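About Gemenier

Gemenier tests machines on hand work. We take jobs that people do with their fingers, such as folding a shirt, threading a needle, stitching a wound or packing a box of loose parts, and we find out how well a machine can do them today. We then write up the results in words a shop owner, a clinic manager or a parent with a full sink could use. We do not build robots and we do not sell them.

The company began with one question from a customer. Mekell, a small maker of canvas goods, wanted to know if it could buy a machine to finish the corners of its tool rolls. The corners were being sewn by hand and the orders were getting ahead of the sewing. We spent a winter on it and told them no. A machine could sew the long straight sides very well, and Mekell bought one for that. The corners are still sewn by hand.

That job set the pattern for most of what we have done since. People ask us about a whole job, and the answer comes back in parts.

What we work on

Our test list has 100 chores on it. Some are household chores and some come from the shop floor. A few come from trades that need a long period of training, and surgical suturing is the one we get asked about most. It is on the list for a simple reason: it is sewing, in a soft material, in a tight space, with a short curved needle. If you want to know how far machines have come with thread, it is a good place to look.
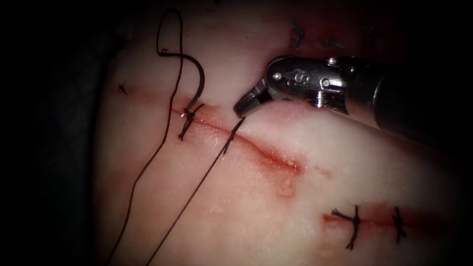 Thread is hard for a machine. A bolt or a cup keeps its shape when you pick it up, so a program can plan around it. Thread changes shape every time it is touched. It falls across the work, catches on things and slides out of a grip. A person tying a knot feels the pull and makes small changes without thinking about it. Many machines feel very little, and some feel nothing, so the work has to be judged by eye, through cameras.

The material underneath moves too. Push a needle into something soft and the whole surface shifts toward you. The place where you meant to come out on the other side is no longer where it was. Anyone who has hemmed a stretchy fabric knows the problem.

Where things stand

We sort our chores into three groups.

The first group is work a machine can do now, alone, for a full shift. There are 17 chores in it. They include straight seams on flat cloth, sorting clean bottles by size, vacuuming a level floor with nothing left on it, and driving screws into parts held in a fixture. If your job is in this group, the question is mostly one of cost.

The second group is work a machine can do some of the time, or with a person guiding it. Towels are in this group. So is loading a dishwasher when the dishes are not stacked or nested. Suturing is in this group as well. With a person at the controls, an instrument can place and tie a stitch. Handing the whole row over to the machine is a different matter. Single steps go well in trials, and then one loop slips or one grab misses, and a person has to step in.

The third group is work we would not ask a machine to do yet. Fitted sheets are here, and so are most kinds of mending, tying a bow in ribbon, cleaning out a refrigerator, and untangling anything.

We move chores between groups when the results tell us to. Last year three moved up and one moved down. The one that moved down was wiping counters, after we changed the test to include counters with things on them.
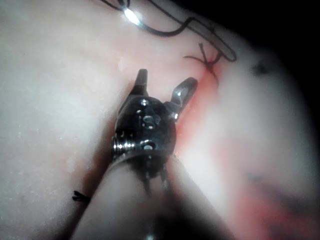 How we test

Every chore is broken into steps before we start. For a stitch the steps are picking up the needle, turning it to the right angle, going in on one side, coming out on the other, pulling the thread through, making the loops, pulling the knot down and cutting the ends. Each step is scored by itself. A machine that does 7 of those and fails on the loops has not made a stitch, but it is useful to know where it stopped.

We run each chore many times, in batches. The towel test stands at 883 folds. Short demonstrations can be true and still give the wrong idea, and a long run shows what happens when the towel lands badly or the light in the room changes in the late afternoon.

We write down each time a person helps. If someone reaches in to straighten the cloth, that goes in the report. If someone restarts the program, that goes in too. In our view this is the most important number in any report about automation, and it is often the one left out.

Our test plans are kept in two sets. Zulu is the household set and Serine covers the shop floor and the skilled trades. Both are open for customers to read before they hire us. We ask that they do, as it saves a first meeting spent on what the words mean.

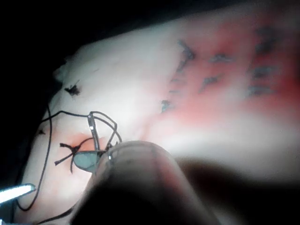
Most of the people who write to us want a date, but one reader of our September report had a different complaint, and we have kept it here with permission. "You grade the machine against a person on a good day," wrote the reader, a hand finisher in a garment shop. "By the end of a Thursday shift I drop loops too. Score me the same way and print both." We thought this was fair. The sewing chores in Serine are now run with people as well, early and late in the shift, and both sets of results go in the report.

Working with us

We take on work from small manufacturers, laundries, repair shops, training schools and anyone else with a hand job they are thinking of giving to a machine. A first review takes two weeks. You send us a sample of the work and a plain account of how it is done now, including the parts that go wrong. Please have that written by the person who does the job.

You will get back a list of the steps, which group we put each one in, and what we think it would take to change that. If the answer is to wait, the report will say so. Reports belong to the customer, and we publish only the parts they agree to.

Visits to the workshop are by appointment, mornings only. The benches are in use the rest of the day.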